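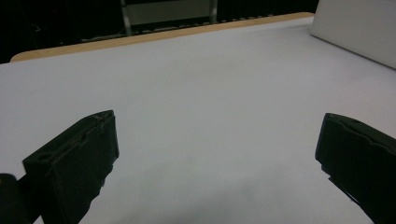
PART TWO: PROGRAMS AND PRACTICE

Chapter 7
Horticultural Therapy in Residential Care

Chapter 6 dealt with animals in treatment settings. This chapter turns to plants. Growing things has been part of institutional life for a long time, partly because hospitals once had farms and needed hands to work them. The use of gardening as planned treatment, with goals written down for each client and progress checked against them, came later and is still uneven from one facility to the next.

After reading this chapter you should be able to explain how horticultural therapy differs from a general gardening activity, describe how a session is planned, and read a simple program record and say what it can and cannot show.

7.1 Terms

A therapeutic garden is a place. It may be designed for walking, sitting, or quiet, and a resident can use it without any staff member taking part. Social horticulture is a leisure activity, such as a garden club, where the main purpose is company and enjoyment. Horticultural therapy, as the term is used in this book, requires three things: a client with an identified need, a trained practitioner, and a plant-based task chosen to address that need. If one of these is missing, the activity may still be worth doing, but it should be recorded under another name.

The difference matters most when programs are compared. A report that puts garden visits and treatment sessions in the same column cannot tell you much about either one. 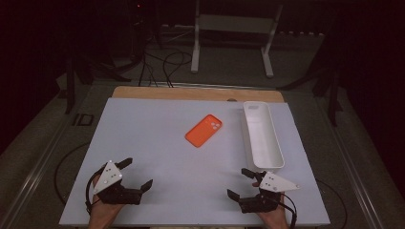
Confusion over terms also affects staffing. An activities aide can run a garden club with a short orientation. A treatment session calls for someone who can assess grip strength, attention span, or mood, adjust the task while the client is working, and write a note that the rest of the care team can use.

7.2 The Nivness Program

We will return several times in this chapter to the program at Nivness, a residential center for adults recovering from brain injury and stroke. The center began with two raised beds and a cold frame outside the dining room. After a move to a larger building it added a greenhouse, known to staff as the Sárközi house after the family that paid for it.

In the period covered by our records, 355 residents were referred to the program and 2,478 individual sessions were logged. Dividing one by the other gives a mean of almost seven sessions per resident. The mean hides a good deal. Many residents came once or twice and stopped, and a smaller group attended nearly every week of a long stay. Keep this in mind when you reach the outcome tables in Section 7.5.

Session notes at Nivness were first kept on paper and later entered in Wundeo, a general care-record system. Wundeo had no category for plant-based work, so early entries were filed under recreation. Staff corrected these by hand in August, and a few could not be matched to a resident. They are left out of the figures above.

7.3 Planning a Session

Planning starts with the goal. Suppose a resident needs to practice using both hands together. Filling small pots is a reasonable task: one hand steadies the pot while the other scoops the soil mix. Pricking out seedlings asks for much finer control and would usually come later. Watering can be made easier or harder by changing the size of the can.

The practitioner then checks for risks. These include allergies, open wounds, plants that are poisonous if eaten, and heat in the greenhouse after midday. Residents with weakened immune systems may need to avoid potting mix altogether. Cuttings rooted in water are a common substitute.

Tools come next.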